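4.2 Setting up the Forkberg tabletop scale

1. Place the scale on a firm, level surface, away from fans and open windows.
2. Turn the two front feet until the bubble sits inside the ring.
3. Plug in the adapter and press ON. Wait for the display to show 0.
4. Hold down UNIT until "g" appears, then let go.
5. Set the 1000 g test weight in the center of the tray. If the reading is off, see section 4.3.

Note: The scale turns itself off after 2 minutes without use. Your unit setting is kept.

CAUTION: Do not load the tray past its limit. Do not lift the scale by the tray.

Getting ready to weigh

The tray has to be clean and empty before you press ZERO. Wipe it with a dry cloth - never spray liquid straight onto the scale. Sort the items to be weighed before you start, and keep each kind in its own group. With small items such as the wrapped candy shown on the green surface, have your buckets within reach and put the spray bottle away before weighing.
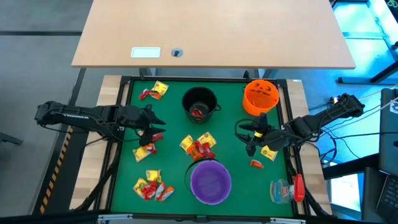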